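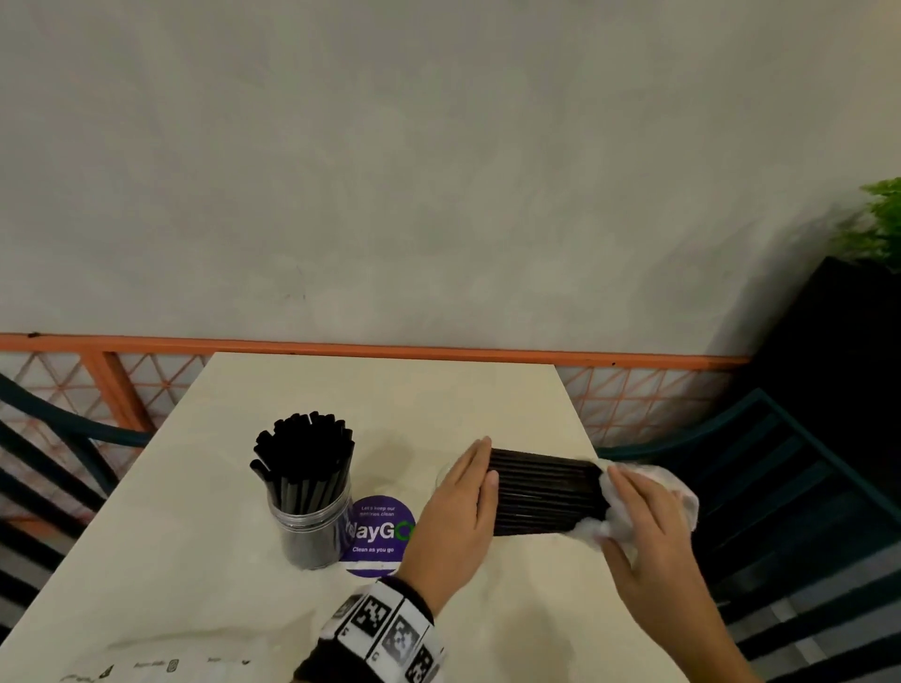 Noemí Contreras wants to know whether the Trultar kit comes with a robot. It doesn't. The kit is the part used before a robot can do anything: it records how a person does a small job with two hands, so that a machine can be taught the same job later.

What the kit does

The Trultar kit is sold by Lotport to schools and robotics clubs. The wearer puts a printed band on the wrist and does an ordinary task, such as holding down a bundle of black drinking straws with one hand and working at the end of it with a tissue in the other. A camera records both hands from the wearer's point of view.

Why the band has squares on it

The black and white squares are called fiducial markers. Each pattern is different, a bit like a licence plate. The software already knows the true size of every marker. If a marker looks small, the wrist is far from the camera. If it looks squashed, the wrist has turned. From this the program works out the position and angle of the wrist.

Why straws are a hard job

A straw is light, smooth and hollow. Press too gently and the bundle rolls apart. Press too hard and the straws are crushed. A person spreads the fingers to share out the force. A robot has to learn this from many recordings, and one recording is never enough. The Trultar workbook asks for 50 recordings of each task.

Some things are see-through, such as a clear plastic jar. Clear plastic is difficult for a camera program because the colour of whatever is behind it shows through.

How we rated it

Our Tresville reviewers, Brisa Trujillo and Rutilio Arriaga, tested the kit with a class of 11-year-olds.

Setting up: 7 out of 10. The band must sit flat. A sleeve over the markers stops the tracking.
Workbook: 8 out of 10. Clear steps, small print.
Software: 6 out of 10. It loses the wrist when the markers face away from the camera.

Words to know

Fiducial marker: a printed pattern used to measure position.
Demonstration: a recording of a person doing a task.
Tracking: following an object from one picture to the next.

The spare band is sold separately. An adult should install the software.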